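Gripper thread, part 4. Picking up where I left off in May with the hand-held version of Dandomden.

1/ The old linkage had too much slop. With the jaws closed you could wiggle each finger side to side by hand. I had the green arms running straight on the bolts, no bushings, and the holes went oval.

2/ Reprinted the arms with a bigger bore and pressed in brass bushings. Arnulfo Giraldo lent me his arbor press. The first two arms cracked because I left the walls too thin. Added a millimeter and the next set held.

3/ Pads are black, two screws each. I wanted to be able to swap them without taking the linkage apart – on the last build that was a 20-minute job every time.

4/ Cycle test: 300 open and close by hand at the shop table, then checked the pivots. No play I could feel. Aisling Ní Bhriain thinks that's too few to mean anything and wants a motor on it. She's probably right.

5/ Weight is 143 grams without the handle. The Tagle version was heavier and my wrist knew it after an hour.

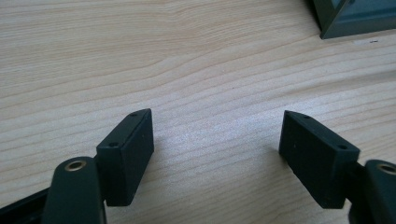
6/ Still to do: the pads don't meet flat on thin stuff. A washer or a playing card slips out at the tip. I'm going to try a shallower bevel first – if that doesn't fix it, a strip of rubber.

7/ Someone asked for files. I'll post the arms and pads once the bevel is sorted. The handle is still Ionuț Bratu's design, so ask him about that one.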